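3.2 Der Raum und die Möbel, oder: wo die Leute ihre Sachen ablegen

Bevor ich zu den eigentlichen Beobachtungen komme, muss ich kurz beim Raum bleiben, weil mich der länger beschäftigt hat als geplant. Eigentlich wollte ich in diesem Teil der Studie nur wissen, wie Menschen in gemeinsam genutzten Arbeitsräumen mit Tischen und Stühlen umgehen, die ihnen nicht gehören. Also: Wird gerückt? Wird zurückgerückt? Und wo landet der Kleinkram? In Plondamden, unserem ersten Standort, war das schnell erzählt, dort war fast alles festgeschraubt (vgl. Abschnitt 2.4). In Tustdale lag die Sache ganz anders, und ich gebe gern zu, dass ich dort meine liebsten Nachmittage der ganzen Feldphase verbracht habe!

Insgesamt sind es 14 Sitzungen geworden, die meisten davon im September. Mein Beobachtungsbogen stammt in seiner Grundform von Leire Alcaraz, ich habe ihn nur um zwei Spalten erweitert: eine für die Ablageorte und eine für das, was ich damals etwas hilflos »Raumgefühl« genannt habe. Über die zweite Spalte haben wir uns lange gestritten. Leire fand sie zu weich, ich fand sie unverzichtbar, und am Ende ist sie drin geblieben, allerdings ohne Punktwerte.

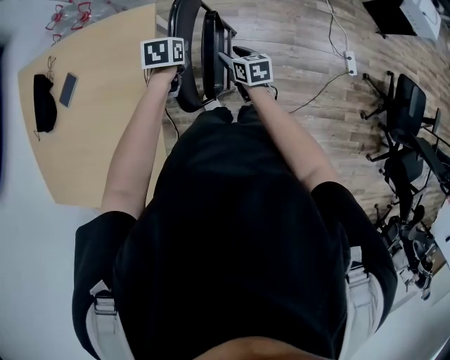
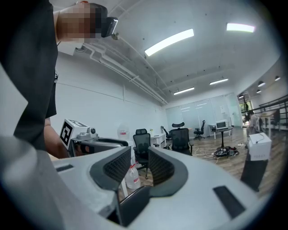 Abbildung 3: Arbeitsraum am Standort Tustdale. Erstes Bild: Tisch und Stuhl von oben. Zweites Bild: Blick zur Decke und zur Rückwand.

Angefangen habe ich mit den Ablagen, denn da hatte ich die klarste Erwartung und lag prompt daneben. Ich war davon ausgegangen, dass persönliche Dinge möglichst nah am Körper bleiben, also in der Hosentasche, auf dem Schoß, zur Not auf dem Boden neben dem Fuß. In Tustdale wanderten sie aber gleich zu Beginn auf den nächsten Tisch, und zwar gern zusammen. Die helle Holzplatte in Abbildung 3 (erstes Bild) ist dafür ziemlich typisch: eine weiche schwarze Tasche, das Smartphone gleich daneben. Im Bogen heißt so etwas bei mir »Nest«, und ich habe das Wort behalten, obwohl Leire die Augen verdreht hat. Ein Nest wird selten aufgelöst, solange jemand im Raum bleibt. Man greift hinein, legt zurück, schiebt vielleicht ein bisschen, aber der Platz auf der Tischplatte gilt dann als vergeben, auch für die anderen.

Beim Stuhl ist es komplizierter. Er steht oft einfach da, wo er beim letzten Mal stehen geblieben ist, und wird trotzdem mitbenutzt: als Grenze, als Kleiderständer, als Ding, um das man herumgeht. In der Auswertung habe ich deshalb zwischen »besetzt« und »beansprucht« unterschieden. Besetzt ist ein Stuhl, auf dem jemand sitzt. Beansprucht ist er schon, wenn sich jemand dicht davor aufhält und die übrigen einen Bogen machen (die genaue Kodierregel steht im Anhang).

Dann das Licht. Die Leuchtstofflampen an der weißen Decke und die kleinen Hängestrahler auf der einen Seite (Abbildung 3, zweites Bild) kamen in den Gesprächen öfter vor als die Möbel selbst, was ich so nicht auf dem Zettel hatte. Mehrere Befragte fanden den Raum hell, aber »irgendwie amtlich«. Die Milchglaselemente hinten wurden dagegen fast durchweg gelobt.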